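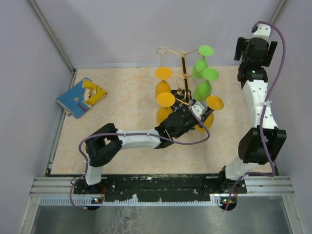

Left arm at its end of the black mounting plate.

Re: Orkel ceasefire talks
Oct 7, 2024

> The monitors say the Lultik crossing was shelled again and 107 families are still waiting on the Clusberg side. Does anyone believe the truce will last until December?

Well, I'd like to believe it, and I've been going back and forth all morning over my coffee! I've read the Orkel text twice now (all 7 articles, bless whoever typed them up) and the part on prisoners is better than I feared. Both sides name the same figure, 1,613 held, and they have never agreed on a number before.

What worries me is Article 4. It lets Esteban keep its guns on the ridge while the Clusberg troops pull back almost 501 yards, and I can't see their parliament swallowing that with an election coming up. Still, I'd take a lopsided truce over another winter of shelling, and I suspect the families at the crossing would too.

Do send the monitors' report if you have it, I only found the summary.

Warm wishes to all on the list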